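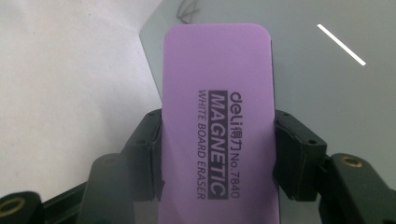
April 13, 2019

I finally cleaned out the whiteboard drawer in the study. It had 48 markers in it, and I threw out every one that wouldn't write a full line. Six are left.

The eraser I kept is the purple Deli, No.7840. It's a magnetic one, so it can live on the board and I don't have to go hunting in the drawer. The old Valon felt block went in the trash. All it did for the last year was push the ink from one side to the other.

I also wiped the whole board down with a damp cloth and let it dry overnight. There was a grocery list in the bottom corner from last June that had been up so long it left a shadow. I went over it with a fresh marker and wiped that off right away, and most of the shadow came up with it. The word "onions" is still there if you stand by the window.

The board itself is a Plota, 107 cm wide, and I've had no trouble with it apart from one loose screw in the tray. I still need to fix that. The drawer now has the markers, a cloth and 2 spare magnets in it, and it closes.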